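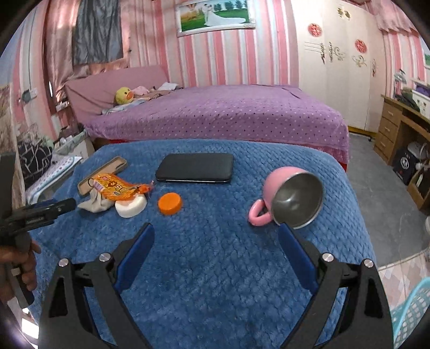
Small household items on a blue blanket.

Garba call records – data card, version 2

What you get

Almost 2,000 rows, one per call, from the evening support line that the Bodeck center ran for people dealing with abuse or control at home. Callers came mostly from Lumley and the towns nearby. Names, phone numbers and street names were removed before the file left the building. The audio was never kept.

Please read the rest of this page before you make a chart.

What a row means

A row is a call. It is not a person, a household or a case. Someone who rang on two evenings is two rows, and there is no way to join them back together. We have already seen the row total quoted as "victims in Lumley," and that is wrong however you cut it.

Calls that rang out or dropped in the queue are missing. The phone supplier had a count at one time, but I asked twice and never got it. So a rise between one month and the next may mean more people needed help, or that a second phone was staffed. December looks busy. The line was also open longer that month, and I would not hang a press release on it.

Columns

call_month: month only
call_length: whole minutes, rounded up by the phone system
caller_type: self, friend or relative, professional, unknown
main_concern: picked from a menu by the worker
referral: yes, no, blank
coded_theme: filled in for 500 rows only, see below

Blank in referral can mean "no" or "forgot to fill it in." Version 1 turned every blank into "no," which made the line look much worse at passing people on than anyone can show. Version 2 leaves the blanks alone.

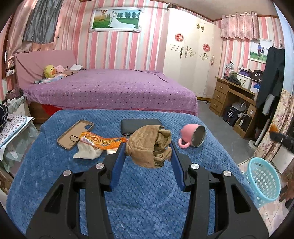

The main_concern menu deserves the same suspicion. It allowed one choice. A caller who talked about money, threats and the children's school got whichever label the worker thought came first, and "emotional" sits at the top of the list. Draw your own conclusions about how often it was picked at the end of a long shift.

Coded themes

Two readers went through the written notes for 500 calls and gave each one a theme. They picked notes that were long enough to code, so short calls are badly underrepresented. Where they disagreed, they talked until they agreed, and the first answers were not saved. I can't give you an agreement score and I would distrust one that turned up later.

The sorting was first tried in Prulex. Its labels were dropped from the release after we read a page of them.

Reasonable uses

Teaching, testing a form, looking at how notes get written. Please don't use the file to estimate how common abuse is, to rank workers, or to guess who a caller was.

Access

Write to Ludivine Leblanc at the Bodeck center and say what you plan to do with it. "General research" will get a request for more detail.

Shares: 14 | Comments: 3

marta_k
Is there a key for the caller_type codes? My copy just has letters.

L. Leblanc
You have version 1. Please delete it and ask me for the new one.

oldspreadsheet
I worked a line like this years ago and the bit about the menu is dead right. We all had a favorite button.

Contact | Copyright Bodeck | Back to top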